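Clillel moves folding demonstrations into people's homes

Arnberg, 30 October 2023

Clillel, which is developing automatic folding equipment for commercial laundries, has changed the way it gathers examples of the job. Staff who used to fold at a fixed bench now carry out part of the work in ordinary bedrooms, using a pair of hand-held grippers.

The company has trained 15 members of staff in the method since July. Each session covers picking up, straightening and stacking clothes and other soft items on a bed.

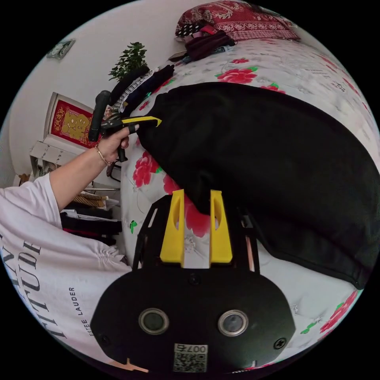 The recordings will be used to prepare the folding line at the Judton laundry, where 119 people work. Clillel and the laundry's owner, Vachon, have agreed that no jobs will be cut when the line starts. Folding staff will move to checking, mending and packing, and will be given 3 weeks of paid training first.

"Dark clothes are hard for the machine because the edges don't show up well," said Chiyo Nagano, head of training at Clillel. "We want plenty of those, on all sorts of bedding."
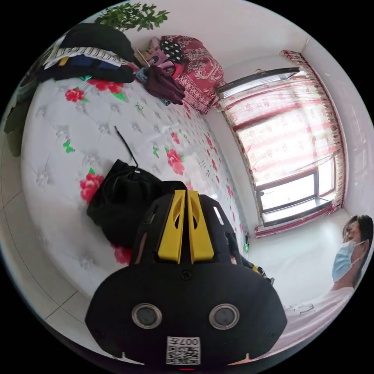
Hand-held gripper in use beside a bed with a rose-patterned quilted spread.

Henrique Carrilho, shift manager at Judton, said staff had asked for shorter spells at the folding tables. "It is hard on the shoulders. People want to know what they will be doing instead, and we have put that in writing for each of them."

Clillel plans to complete 400 sessions before the line is installed. Staff at Judton can apply to take part during their normal hours.

Press contact: Clillel press office, Arnberg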